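Buscar en este blog
Buscar

Puesta a punto de una pinza de mano para coger cosas finas (palillos, pinchos y demás)

19 de junio de 2019

Llevo unos meses peleándome con dos pinzas de mano, de esas que se agarran por el mango y llevan la cámara encima, y me habéis escrito varios preguntando lo mismo: van de maravilla con una taza o un paño, pero en cuanto les pones delante algo delgado se les escapa entre los dedos. ¡A mí también me pasaba! Casi siempre es cosa de ajuste, así que os cuento mi rutina entera, con los errores incluidos.

Lo que necesitáis a mano: un juego de llaves Allen pequeñas, un paño que no suelte pelusa, alcohol isopropílico, un pincel suave, una tira de papel normal y corriente y un rotulador fino. Si vais a cambiar almohadillas, también el juego de repuesto. Yo las pido a Bellinstead, que las manda ya cortadas, aunque conozco gente que se las corta de una plancha y tan contenta.

Paso 1. Apagar y abrir los dedos

Apagad la pinza antes de meter una llave en ningún sitio. Parece una tontería, pero el sensor de apertura de la mía sigue registrando mientras esté encendida, y una tarde le metí al registro un montón de aperturas falsas por estar jugando con los brazos en el banco. Luego abrid los dedos al máximo con el gatillo y dejadlos así para limpiar.

Paso 2. Limpiar las almohadillas

Pincel primero, paño después. Las almohadillas acanaladas guardan de todo en los surcos: miguitas, hilos, pelusa del mantel. Pasad el pincel a lo largo del surco (de través empuja la suciedad hacia el fondo) y después el paño apenas humedecido en alcohol. Dejad que se seque del todo. Yo me voy a hacer café.

De paso, mirad los surcos a contraluz. Si los del centro están más bajos que los de los lados, la almohadilla está gastada justo donde os hace falta, en la zona con la que se coge un palillo. En mis pinzas las cambio cuando el contador llega a 3.000 aperturas, salvo que antes vea un surco mordido.

Paso 3. Revisar los pivotes

Los brazos giran sobre unos pivotes redondos plateados y ahí es donde aparece la holgura. Coged un dedo por la punta y movedlo con suavidad arriba y abajo, en perpendicular a su recorrido. Si baila, apretad un cuarto de vuelta, probad y volved a apretar si hace falta. Lo de ir de golpe hasta el tope lo hice una vez con la pinza derecha y el brazo se quedó tan duro que el gatillo no volvía solo.

Id siempre por parejas: si tocáis el pivote de abajo a la izquierda, comprobad el de abajo a la derecha. Si un lado va más suelto que el otro, los dedos no llegan a la vez y el palillo sale empujado hacia el lado lento.

Paso 4. La prueba del papel

Cerrad los dedos sobre la tira de papel y tirad de ella. Tiene que resistirse igual con el papel arriba, en medio y abajo de la almohadilla. Si arriba sale sin esfuerzo y abajo no, los dedos están cerrando en uve y hay que aflojar la almohadilla de su soporte, cerrar la pinza sobre algo plano y apretarla de nuevo así, cerrada. Es el truco que me enseñó Nahom Woldegiorgis y me ha ahorrado muchas horas.

Con el papel bien, paso a palillos de verdad. Los echo sobre el mantel mezclados, de madera y de metal, y voy cerrando la pinza sobre ellos con calma, buscando que el palillo quede a media altura de las almohadillas.
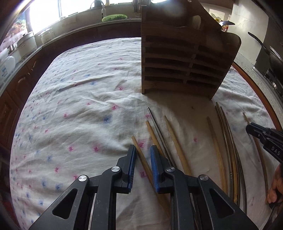
¿Hay que usar palillos de metal para la prueba o basta con los de madera?

Con los de madera se puede hacer el ajuste completo, pero conviene terminar con uno de metal: es más liso y delata enseguida una presión floja que la madera perdona.

Paso 5. Ajustar el cierre

Aquí cada modelo tiene su manera, así que hablo de la mía. Hay un tope que limita cuánto se juntan los dedos. De fábrica suele venir generoso y deja un hueco mínimo que con una taza da igual y con un palillo lo es todo. Lo voy cerrando poco a poco hasta que las almohadillas se tocan con el gatillo a tres cuartos del recorrido. El cuarto que sobra es la presión.

Marcad con el rotulador la posición anterior del tope antes de moverlo. ¡Antes! Yo tengo ya tantas rayitas que parece una regla, pero siempre sé volver a donde estaba.

Paso 6. Poner a cero la apertura

Una vez movido el tope, el cero antiguo no sirve. Encended la pinza, esperad a que la luz se ponga verde y haced la calibración con los dedos completamente cerrados y después completamente abiertos. Yo uso Sisby para esto y pide las dos posiciones por orden. En mi última puesta a punto el valor en bruto del sensor me quedó en 781 cerrada y 1.017 abierta. No copiéis esos números, que dependen de cada pinza. Apuntad los vuestros en una etiqueta y pegadla dentro de la caja.

Si trabajáis con dos pinzas, haced el cero de una y luego el de la otra, con la primera apagada. Fouad Chidiac las calibró juntas en el taller de Balport y se pasó la mañana buscando por qué la izquierda se abría cuando apretaba la derecha (había guardado los valores cruzados).

Paso 7. Prueba con el portautensilios

Coger un palillo tumbado es media prueba. La otra media es meterlo de pie en un portautensilios y volver a sacarlo, porque ahí la pinza entra desde otro ángulo y cualquier brazo torcido acaba rozando la madera. El mío es un bloque de bambú con listones horizontales por delante, y me viene muy bien también para ver la simetría: lo dejo de pie sobre la mesa, abro la pinza a los dos lados y voy acercándola despacio. Tiene que quedar el mismo hueco a izquierda y derecha. Si hay más de 2 mm de diferencia, vuelvo al paso 3 y repaso los pivotes.

Haced la aproximación con el codo apoyado, que el pulso engaña mucho. Y con la ventana enfrente cuesta juzgar los bordes oscuros de los dedos, así que fijaos en las almohadillas azules, que se distinguen mejor. 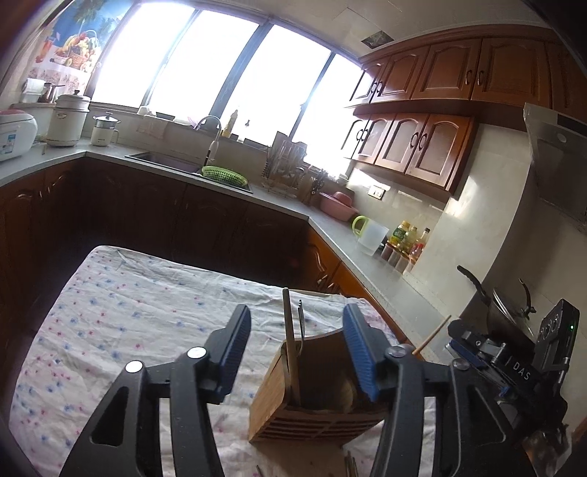 Fallos que me he ido encontrando

El palillo gira al levantarlo. Lo estáis cogiendo lejos del centro, o la almohadilla está gastada por el medio. Probad primero a cogerlo por el centro, que es gratis.

Se cae siempre hacia el mismo lado. Holgura en un pivote, casi seguro. Paso 3 otra vez.

La pinza se queda un poco abierta al soltar y apretar muy rápido. Suele ser suciedad en la guía del gatillo. Pincel, y nada de aceite: a mí me duró bien una tarde y luego se llenó de pelusa. En el foro de Vávra recomiendan grafito en polvo, todavía no lo he probado.

El cero se mueve solo de un día para otro. Mirad el tope. Si no lleva fijador de roscas se va aflojando con el uso. Una gota del flojo, del que se puede quitar, y a correr.

La imagen de la cámara ya no cuadra con la punta de los dedos. Algún tornillo del soporte se ha aflojado al manipular la pinza. Apretadlo y repetid la calibración de la cámara, que es otra historia y le debo una entrada propia desde febrero.

Cada cuánto lo hago

Pincel y paño, al acabar cada sesión. Prueba del papel, antes de empezar la siguiente. Pivotes y cero, cuando cambio almohadillas o cuando alguna se lleva un golpe contra la mesa, cosa que pasa más de lo que me gustaría. Guardadlas con los dedos entreabiertos para que las almohadillas no se queden marcadas la una contra la otra.

Si vuestra pinza tiene el tope en otro sitio o directamente no lo tiene, dejadme un comentario con el modelo y lo miro. ¡Y contadme qué tal con los palillos de metal!

Entradas relacionadas
Cortar almohadillas a mano sin que queden torcidas
Dos pinzas, una mesa: cómo no cruzar los valores en Sisby
Fijadores de roscas: cuál uso y cuál me arrepiento de haber usado
Qué llevo en la caja de herramientas al taller de Balport

Contacto | © 2019 Todos los derechos reservados | Volver arriba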